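Chapter 6

Tile and Grout

A tiled surface is made of hard pieces that do not bend, set side by side on a base that does. Most of what can go wrong with tile follows from that fact. Wood swells in damp weather and shrinks in dry weather. Concrete shrinks for months after it is poured. The tile on top hardly changes size at all, so the movement has to be taken up somewhere else, and the layers beneath the tile and the joints between the tiles are where it happens.

Chapter 5 dealt with the base: how to check it for flatness, how stiff it needs to be, and when a second layer of board is required. This chapter covers everything above the base. It begins with the tiles themselves, moves on to layout and setting, and ends with grout, sealing and repair. Stone slabs are covered in Chapter 7.

When you have finished this chapter you should be able to:

Choose a tile suited to a floor, a wall or a counter
Plan a layout so that cut pieces fall where they are least noticed
Pick a joint width and the type of grout that goes with it
Find a loose tile and replace it without harming its neighbors

Key terms: bisque, glaze, body, thinset, joint, grout, movement joint, lippage

6.1 Why tile is laid in a grid

The simplest tile layout is the straight grid, also called stack bond. Every joint runs in an unbroken line from one side of the surface to the other, and every joint in the second direction crosses it at a right angle. It is the quickest pattern to mark out and it wastes the least material, which explains why it is found in so many kitchens, bathrooms and school hallways.

It is also the least forgiving. In a staggered pattern the eye has no long line to follow in one of the two directions, and a tile that sits a little out of place may go unnoticed. In a straight grid the lines are long, and a small error at one end grows as the rows are added. A first row that is slightly out of square will push every later row out with it.

The color of the grout matters here as well. Grout close to the color of the tile makes the surface read as one sheet. Grout that is much lighter or darker draws the grid plainly, and with it any fault in the grid. Light grout on pale gray tile falls between the two: the lines can be seen, but they do not take over.

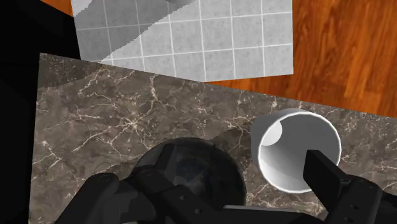

6.2 Joint width

New students often ask why the joint cannot be left out and the tiles pushed tight together. There are three reasons, and the first has to do with how tiles are made. Fired clay shrinks in the kiln, and no two tiles shrink by exactly the same amount. A joint hides the difference. The second is movement, as described at the start of the chapter. The third is repair - a tile with no joint around it is very hard to remove without chipping the next one.

Joint width depends mainly on how much the tiles vary. Tiles whose edges have been ground after firing can take a narrow joint. Handmade tiles need a wide one. Before deciding, take tiles from several different boxes, measure them, and use the difference between the largest and the smallest as your guide.

Case study: the Turnstead bathhouse

The public bathhouse at Turnstead was retiled in a straight grid, using a pressed floor tile sold under the name Cusari. The room was 505 inches long and 145 inches wide. The installer, Rostami Flooring, opened 14 boxes before starting work and found that the tiles varied more than the supplier's sheet had stated. The joint was made wider than planned, and the layout was drawn again from the center of the room so that the cut tiles along the two long walls would match.

The work was finished in February. By the following winter, 161 tiles had come loose, nearly all of them in a strip beside the boiler room. The joints had held up well. The fault lay at the edge of the floor, where grout had been packed hard against the wall and no movement joint had been left. As the floor warmed it had no room to spread, and the tiles lifted.

The repair is described in section 6.8. For now, note that a correct joint between tiles does not replace a movement joint at the wall. Both are needed.

6.3 Bodies and glazes

Every fired tile has a body, sometimes called the bisque, and many also have a glaze. The body gives the tile its strength and decides how much water it will soak up. The glaze is a thin layer of glass melted onto the face. It gives the tile its color and keeps stains out, but it can be slippery underfoot, and once it has worn through it cannot be put back on site.

Unglazed tiles are the same color all the way through. They show scratches less and are often the better choice for an entrance. The Rusance range used in the exercises for this chapter includes both kinds, and you will need one of each for Exercise 6A.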